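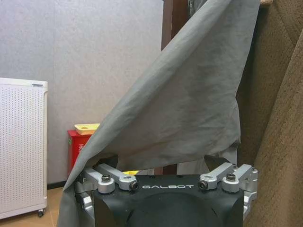
Figure 1. White GALBOT lettering between the silver arms.

Is the Big Pack Really Cheaper? Shelf Prices at Three Grocery Stores
Student project report, Consumer Math
Submitted 2025-02-19

Background

Everyone in our group was told at home that the big pack is always the better deal. The budgeting handout we got in class says it too, and so does the Tasemum shopping app, which puts a green star next to the larger size of almost anything you search for. None of these sources shows its math. We wanted to know how often the claim holds when you stand in a store and divide the price by the weight.

We also doubted the opposite claim, which we kept seeing in online videos, that stores trick shoppers by making the big pack cost more. The videos show one jar of peanut butter and then talk about "most products." One jar is not most products.

What we did

We picked three stores we could reach by bus: Oririk, Skuvar and Sfakianakis. We visited them over six weeks, starting in November, and wrote down the price and net weight of packaged foods sold in at least two sizes of the same brand and kind. We left out meat, produce, and anything sold from a bin. If the weight on the shelf tag did not match the weight on the package, we used the package.

Our final list has 71 products. We worked out the price per ounce for the smallest and the largest size of each one, using the regular price. Sale prices were written in a separate column.

Results

For most of the products on our list the largest size was cheaper per ounce. In six cases it cost more. The six were two breakfast cereals, a jar of salsa, a bag of rice, ground coffee, and a box of tea bags. The rice surprised us because we had used it as our practice item and assumed we had divided wrong. We went back and the price was the same.

So the general rule came out looking fairly good at regular prices. We are less sure it means much. For a lot of items the gap was a few cents for the whole package, and you would need shelf space and a household that eats a great deal of mustard to collect it.

Sale prices made a mess of everything. Stores often put the middle or small size on sale and left the large one alone. When that happened the small pack could beat the large one easily. We did not turn this into a percentage. Our visits were on different days for different stores, and a sale we missed is not the same as a sale that did not exist.

Shelf tags

Unit prices were printed on the tags at all of the stores, but they were not always useful. At Skuvar, one size of the same crackers was priced per ounce and the next size per pound. Oririk gave some teas per bag and others per ounce. At Sfakianakis the type was so small that one of us took a phone picture and zoomed in to read it.

The app

We searched for the six problem products in Tasemum. It found four of them and gave the green star to the larger size each time. We do not know how the star is decided, and the help page does not say. Until it does, we would not use it for anything.

Problems with our project

We chose the products ourselves. We tried to go aisle by aisle, but people got tired and the canned goods are covered much better than frozen food. Prices were copied by hand and only part of the list was checked by a second person. Three stores in one town cannot speak for grocery stores in general, and we would not believe another group that said theirs did.

We also never measured waste. If a family throws out the last quarter of a big bag, the price per ounce they paid for what they ate is higher than our table says. That may matter more than anything we counted, and we have no data on it.

If we did this again

We would visit all the stores on the same day, have two people copy every price, and ask a few households to keep track of what they throw away. We would also drop spices. The jars are tiny, the weights are odd, and they took up most of an afternoon.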